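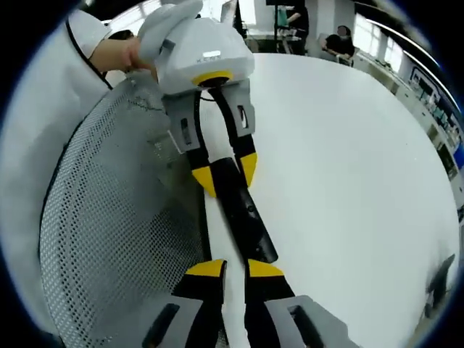 Objet : Re: [chorale] partitions de septembre

Bonsoir à toutes et à tous,

Le mardi 25 août 2026, Cleiton Siqueira a écrit :
> Quelqu'un a-t-il encore le recueil Brunner ? Il me manque la page 90,
> et on reprend en septembre.

Cher Cleiton, quel plaisir de te lire après ce long été ! J'ai bien le recueil — un peu corné, il a fait tout le voyage de Stutotham avec nous — et je te photocopie la page demain. Les altos, pensez à reprendre la deuxième voix, elle nous avait donné du fil à retordre (à moi la première, je l'avoue). Et s'il vous reste des classeurs à la maison, apportez-les donc à la reprise.

Je vous embrasse bien fort,
Mireille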